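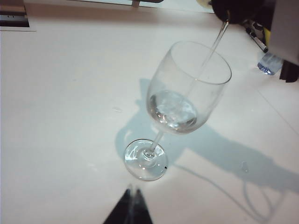

Songül Ertürk wrote to us that she'd sat through three vendor talks on liquid handling and still couldn't say what any of the software did when the bottle was nearly empty. Fair complaint. We sell some of that software, so we'll try to answer it on this page before getting to the price.

Vokby Pour Planner
Made by Grotik. Stocked and supported by Workneh.

What it is
Vokby is a planning and control package for pouring. It takes a wrist camera feed, a joint state feed and a target level, and puts out a tilt trajectory that gets corrected as the stream lands. It runs beside your existing arm controller and doesn't replace it. You still need your own motion limits, your own collision model and someone who knows where the stop button is.

Grotik's brochure calls it "vessel agnostic". We wouldn't. It handles most rigid vessels with an opening the camera can see into. Clear glass with clear liquid in it is the case everyone asks about, and it's the hardest one on the list. A thin stream gives the segmenter very little to hold on to, and the churn where it lands makes the surface height jump about. Vokby deals with this by averaging the level estimate over a short window and leaning on a flow model in between. That works tolerably at slow pour rates. At fast rates the average lags and you overshoot.

What we found on the bench
Ferhat Oral ran it for us over February, on one arm with two parallel grippers. He logged 433 pours and stopped when he ran out of patience with the calibration screen. Our notes:

Level tracking was good on matte vessels and fair on glass. Strong side light hurt it. The fix was moving the lamp, and there is no software setting for that.

Shadows were the main source of false vessel edges. The 2.1 release has a shadow mask that helps with soft ones. Cable shadows still fooled it, so dress your cables properly or mask the region by hand.

Drips after the tilt-back aren't modelled. The planner considers the pour finished when the flow estimate reaches zero, and whatever falls off the lip after that is your problem.

Stemmed glasses need their own base profile in the collision model. The default cylinder is too fat at the stem and too thin at the foot. Drawing a better one is quick enough, but you have to remember to do it.

What's in the licence
One runtime seat, the trajectory editor, the log viewer and the camera calibration tool. The Nusanlow simulator plug-in is extra. We don't push it. Simulated liquid behaves itself far better than the real stuff, and we've seen people tune against it for weeks and then start over on the bench.

Requirements
Linux workstation with a discrete graphics card
Wrist camera with fixed focus and manual exposure
Joint feedback from the arm, timestamped on the same clock as the camera
Space on disk for logs — they grow quickly with video turned on

Price
Runtime seat, one year: $1245
Nusanlow plug-in, one year: $800
Renewal is the same price as the first year. We've asked Grotik for a discount on that and been told no.

Who should leave it alone
If your containers are opaque and your volumes fixed, buy a scale and a pump. It'll be cheaper and more accurate. If you need a certified dose, same answer. Vokby makes sense for labs working on manipulation itself, where the pour is the thing being studied, or for mixed vessels that change from one job to the next.

Trial
We lend the full package for 3 weeks with no card details. Bring your own vessels and your own lighting, and keep every failed log. Grotik's support people answer faster when there's a log attached, and so do we.

Known issues
Exposure resets to auto after a camera reconnect
Log viewer colour scale is reversed in the level plot
Target level field accepts negative numbers

Page last checked 1 October 2019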